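Gallery: Can It Do the Chore Yet?

Resell runs a packing room and a small shop counter in Feddale. Over one winter we kept a list of every small job that gets done there by hand, from folding bags to filling sample trays, and marked which ones a machine could take over. There were 21 jobs on the list when we stopped adding to it. Rhys Bolger wrote the list and Coralie Fairweather did the marking. The pictures on this page go with the notes they kept.

We gave each job a plain mark. "Yes" meant a machine could be left alone with it for a full shift. "With help" meant a person had to stay in the room. "No" meant the person might as well do it. By the end we had 3 jobs marked yes, 5 marked with help, and the rest marked no.

Cloth was the part of the list we argued over most. A shirt or a tote never sits the same way twice, and folding one neatly calls for finding an edge first and then keeping hold of it. People do this mostly by feel. Coralie marked every cloth job no, and Rhys wanted to move one of them up, the one where a bag only has to be shifted to one side and does not need to be folded. It stayed at no. 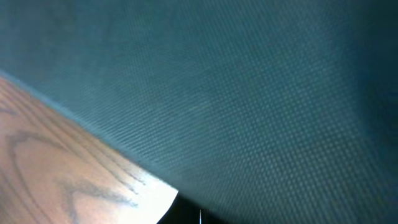
Teal fabric against the wood grain. The lighter line looks like the edge of the cloth.

Hard things with fixed shapes are easier. A box has corners, and if it is put down in the same spot each time there is not much to work out. The trouble starts when the spot moves. Someone on the morning shift nudges a bin, or a stack leans, and a job that went fine at 9 a.m. stops going fine by lunch. We ended up putting tape marks on the benches in the packing room, and that helped more than any change of settings.

Speed is the other thing visitors ask about. Coralie timed herself on one of the sorting jobs and finished in 39 seconds without hurrying. She has done it for years and can talk on the phone while she does it. For a machine the fair question is whether it can keep going after she has gone home, and so far the answer depends on the job.

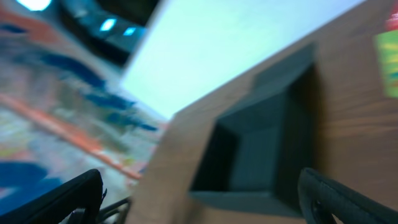
Rhys keeps a separate page for what he calls the in-between work. Emptying a bin is one line on the list, but it includes noticing that the bin is full, clearing whatever was left in front of it, and putting it back the right way around. A machine may manage the middle step and still need somebody for the other two. We marked jobs like that as no, and we have had a few emails from readers who think this is too strict.

Snack packets went on the list in November, when Ellery, the shop next door, asked whether filling mixed trays could be done the same way as boxes. The bags are light and slippery, they bend where you pinch them, and no two kinds are the same size. 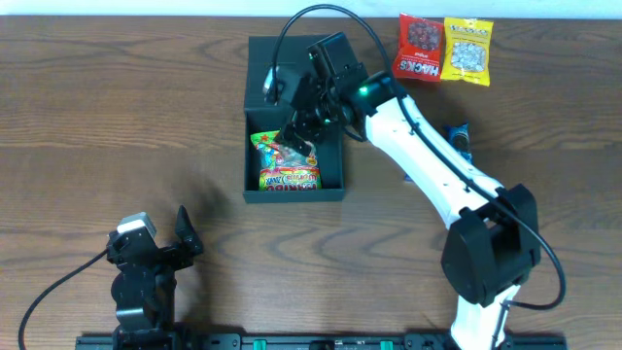 We put mixed trays down as "with help." A person still has to set out the packets and check the tray before it goes on the counter, and the check cannot be skipped, given that a customer will spot a crushed bag right away. Rekholm, our other site, has copied the list and is marking it separately with their own staff. Their marks will go up next to ours when they are done.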